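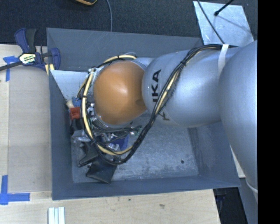
Photo: posted by kondside_bench in Cells & Fixtures

We use cookies to keep you logged in and to remember your thread settings. OK / Manage

Cable dressing on the arm and hand, plus bin clamping. What would you change?
Print this thread | E-mail this thread

kondside_bench wrote:
Hi all, first post in this section after lurking forever. I look after one cell at Kondside, a KUKA arm with a multi-finger hand working down into a gray bin on a plywood table. I inherited the cabling and I'm about to redo it. The black braided sleeve comes down past the wrist and loops under the hand, and the yellow wires go around the orange dome with little zip ties and clips. My trouble is the loop. When the wrist rolls a long way with the hand low in the bin, I get dropouts on one finger. 57 of them in the log last month, all the same finger! Would you shorten the loop or move it?

raptor_greg_no wrote:
Move it. A loop that hangs under the hand is going to find the bin wall sooner or later. I'd bring it around the back of the wrist and leave the slack up on the middle link, where there's room.

tinsnip wrote:
Don't agree. If you put all the slack on the link, the wrist has to drag it through every tie on the way down, and then it's the ties that chew the wires. I ran ours that way at Raptis and replaced the yellow bundle twice before May. Keep the loop, make it smaller, and put one soft strap where the sleeve leaves the wrist. Then roll the wrist end to end by hand in slow mode and watch it.

kondside_bench wrote:
Okay, I hadn't thought about the ties. They're pulled pretty snug right now.

raptor_greg_no wrote:
Snug is bad on anything that moves. Swap them for hook-and-loop. And I still say move the loop, sorry tinsnip :)

fellach_nights wrote:
Can we talk about the bin? I see one bar clamp at the top left corner and tape marks for position. We did tape only at Fellach for a while and the box crept. A tiny bit each shift, then the fingers started landing on the slope of the wall when they should've been on the floor, and everybody blamed the calibration. I screwed two stop blocks to the table and checked against them every 1000 cycles. Never had to touch the calibration after that. Your floor has a fair few scratches on it too, so I'd look at how low your fingertips go.

kondside_bench wrote:
The scratches are older than me on this job, but yeah, I've got the lowest point set 18 mm off the metal and I'm not sure I trust it. Stop blocks sound good. The plywood takes screws fine.

tinsnip wrote:
Before you drill anything, unplug that finger and look at the connector. Those boards by the fingers are pretty exposed, and there are plenty of tiny screws in there that can back out. I go over mine with a driver every 40 hours of running. Takes less time than a coffee. Your dropouts might be a loose plug and have nothing to do with the sleeve at all.

fellach_nights wrote:
+1 on the connector. Cheapest thing first. Also, what's the white tape on the arm doing?

kondside_bench wrote:
It was there when I got here, and I'm a little scared to peel it. Connector tonight then, and if it's fine I'll try the smaller loop with a strap. Rarier has the hook-and-loop in stock so I'll get a roll either way.

raptor_greg_no wrote:
Fine, try his way first. Post the dropout count when you've got a month on it.

Contact the moderators | Copyright Cells & Fixtures board | Back to top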